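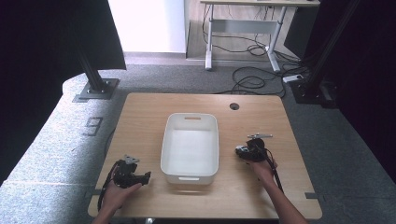 An empty white bin on one of the tables at the Mirden hall, Dikdale.

Bins in, bags out at Dikdale sorting day

Dikdale's toy and small parts sort is back this Sunday, and this time it's white plastic bins all round. No more carrier bags.

Doors at the Mirden hall open at 9. Last drop-offs at 2 in the afternoon, no later - the hall is booked again straight after.

The change follows January's session, when 208 bags came through the door and a good few split on the way to the tables. Jigsaw pieces in with the tent pegs, crayons in with everything. Sorting ran on well into the evening.

"We lost an hour just picking up marbles," said organiser Xóchitl Serrano. "A bin you can lift by both ends and see straight into. That's all I wanted."

The new ones are plain, open topped, with a handle slot at each end. Larkel, the storage shop on MacLeod Road, has let the group have 68 of them at cost. One bin per household to start with, more if there are any left by lunchtime.

How it works: collect a bin at the door, find a table, tip your stuff in and sort from there. Keep one kind of thing per bin when you hand it back. Building bricks, board game bits, craft odds and ends, and kitchen small stuff are all wanted. No batteries, no glass, no soft toys - the charity shops are full of them already, Serrano says.

Anything incomplete goes to the swap table, so dont throw out a game because it is missing a dice. Last time three half sets of dominoes made one full one and a bit over.

Bins stay at the hall afterwards. They'll be rinsed, stacked and used again in the spring, when the group hopes to do a seperate day for tools and garden bits. Date not fixed yet.

Parking is tight on MacLeod Road and the side gate will be shut, so use the front. Tea and squash on all morning, 50p a cup, bring change. Entry free. Under 12s need an adult with them.

Anyone with a van free on Sunday after closing is asked to speak to Serrano at the door. Two loads still need taking across to the Larkel yard.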